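Vunum 把持キット評価データセット README

対象製品:Vunum 二指グリッパ用パッドキット(Climberg アーム向け手首カメラマウント同梱版)
文書更新日:2018年11月27日
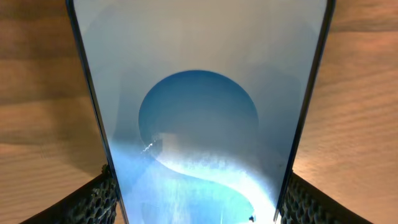

本データセットは、Vunum 把持キットの導入検討にあたり、薄型の電子機器を対象とした把持・持ち上げ・載せ替えの各動作を手首カメラで記録したものである。評価は Didenko 検査ライン(小型端末の受け入れ検査工程)への適用を前提に計画した。キットの販売元から提供を受けた試用品を使用しており、量産品とはパッドの取り付けねじの仕様が異なる。性能を保証する資料としては使えない。

更新履歴は末尾にある。旧版の索引ファイルを使っている場合は、先に「既知の問題」を読むこと。

1. 収録内容

エピソード数:3667
作業種別:18
アーム構成:2(単腕、双腕)
画像:手首カメラのカラー画像列
状態量:関節角、指開度、指駆動電流、手先位置姿勢
注釈:作業種別、開始・終了フレーム、成否、失敗分類

エピソードは、アームが初期姿勢を離れる時点から、対象物を解放して指が全開に戻る時点までを一単位とする。途中で停止したものも削除せず収録し、成否欄に「中断」と記入した。中断の原因が把持以外(通信断、非常停止、照明の消灯)にあるものは、失敗分類を空欄にしてある。集計時に空欄を把持失敗として数えないよう注意されたい。

作業種別の内訳は tasks.csv に記載した。名称は Didenko 側の工程表に合わせたため、似た動作でも別種別になっている箇所がある。たとえば「端末の横持ち替え」と「端末の向き直し」は指の軌道がほとんど同じで、終了時の姿勢だけが違う。学習用途では統合しても差し支えない。評価用途では分けたまま使うことを推奨する。

2. 対象製品の構成

試用キットに含まれていたものは以下のとおり。

指先パッド(左右一組、凹凸のある多孔質表面)
指先アダプタ
手首カメラマウント
カメラ固定具
指開度校正用のゲージ
制御箱への接続ケーブル
取扱説明書(英語版のみ)

パッドは消耗品扱いで、左右一組での交換となる。片側だけの購入はできない。交換手順は取扱説明書の図と現物で一部異なり、アダプタの裏側にある位置決めピンを先に外さないとパッドが抜けない。この点は販売元に連絡済みで、次版の説明書で修正するとの回答を得ている。

手首カメラマウントは Climberg アームのフランジに直接取り付ける。他社のアームで使う場合は中間フランジが必要になるが、今回の評価では扱っていない。マウントの角度は三段階で、本データセットはすべて中間位置で収録した。最も浅い位置では指先が視野に入らず、最も深い位置では対象物の奥側が欠ける。

3. 収録条件

収録場所は Prastham の実験室とした。室内照明は天井灯のみで、カメラ側の補助光は使用していない。カメラの露出と白色点は自動のままとした。固定値での収録も検討したが、検査ラインの実機が自動露出で運用されているため、条件を合わせることを優先した。

このため、画面が点灯した端末を扱うエピソードでは、表示の明るい部分が飽和し、周囲の机面との輝度差が大きくなることがある。画面表示の内容を読み取る用途には向かない。端末の輪郭と指先パッドの位置関係は、画面の点灯・消灯にかかわらず使用できる場合が多いが、全数の確認はしていない。

端末の向き、初期位置、画面の点灯状態は収録担当が手作業で変えた。乱数による割り付けではないため、分布に偏りがある。特に、長辺がカメラの奥行き方向に揃った配置が多い。偏りの影響を見たい場合は、手先の姿勢から把持方向を求めて層別するとよい。

4. 把持力の扱い

本キットには力覚センサがない。把持の強さは指駆動電流の上限で設定する。current 列の値はドライバが返す生の値であり、力の単位には換算していない。較正表も付属しないので、絶対値での比較は避け、同じ指と同じパッドの組の中での相対比較にとどめること。

上限値の初期設定は 3000(ドライバ内部単位)である。薄型端末にはこの値のまま用いた。筐体の縁が丸い端末では、持ち上げ時に傾きが生じるエピソードがあり、失敗分類は「滑り」または「回転」とした。両者の区別は注釈者の目視によるもので、境界は明確でない。

電流値には、指が接触する直前に短い突出が現れる。パッドの変形ではなく駆動側の摩擦によるものと考えているが、原因の切り分けは終えていない。接触検出に電流のしきい値を使う場合は、この突出を除く処理が必要になる。

5. ディレクトリ構成

episodes/ エピソードごとの画像列と状態量
tasks.csv 作業種別の一覧
index.csv エピソード番号、種別、構成、成否、失敗分類
calib/ 手首カメラの内部・外部パラメータ
tools/ 読み出し用スクリプト
docs/ 注釈基準、配線図

状態量は states.csv、画像の時刻は frames.csv に記録した。両者の時計は同じだが、取得周期が異なる。行番号での対応付けはできない。時刻が最も近い行を選ぶか、tools/align.py を使って補間する。align.py は指開度と電流を線形補間し、姿勢は四元数で補間する。

index.csv の文字コードは UTF-8、改行は LF である。表計算ソフトで開いて保存し直すとエピソード番号の先頭のゼロが落ちるため、編集した索引は読み出しスクリプトで検査してから使うこと。

6. 注釈基準

成功は、対象物が目標領域内で解放され、指が全開に戻ったものとする。目標領域からはみ出した場合は、把持自体に問題がなくても失敗とし、分類を「位置ずれ」とした。失敗が重なったときは、時間的に先に起きたものを記入する。

注釈は一名が行い、別の一名が抜き取りで確認した。一致率は算出していない。判定に迷ったものは review 列に印を付けてあり、厳密な評価では除外できる。

7. キットに関する所見

取り付けの再現性は良好で、マウントを外して付け直した後も、外部パラメータの再校正が不要な場合があった。ただし運用上は毎回の校正を勧める。ケーブルの引き出し方向は改善の余地がある。手首を大きく回すとコネクタ付近に曲げがかかり、収録中に二度、通信断が発生した。該当エピソードは中断として残してある。

パッド表面の凹部には細かいほこりが入りやすい。拭き取りでは除去しきれず、今回はエアで吹いて対応した。清掃の頻度は使用環境によるため、推奨値は示さない。粘着性の残留物がある対象物には試用していない。

指開度の校正ゲージは使いやすい。一方、校正値が電源断で失われる仕様は現場向きではない。検査ラインへの導入時には、起動手順に校正の読み込みを加える必要がある。tools/load_gap.py に暫定の処理を入れた。

価格と納期は本書の対象外とする。

8. 既知の問題

6月収録分の一部で、frames.csv の最終行が欠けている。画像ファイル自体は存在する。旧版の索引では該当分が「成功」のままになっているが、終了フレームを確認できないため、現行版では「未確定」に改めた。

双腕構成では、左右の手首カメラの時刻に固定のずれがある。補正値は calib/offset.txt に記載した。align.py は自動で適用するが、独自に読み出す場合は手動で加算すること。

失敗分類の「回転」は初期の収録分では使っていなかった。当該分では「滑り」に含まれている。再注釈の予定はない。

9. 利用条件

社内評価および共同評価先での利用に限る。再配布は不可。画像を資料に転載するときは、試用品による収録であることを併記する。取扱説明書と配線図の著作権は販売元にあり、docs/ 以下の転載は別途許諾を要する。

10. 更新履歴

1.2 索引の成否欄を修正、「未確定」を追加。双腕構成の時刻補正値を追加。
1.1 注釈基準を docs/ に移動。review 列を追加。
1.0 初版。

問い合わせは Prastham 実験室の評価窓口まで。エピソード番号と索引の版を添えること。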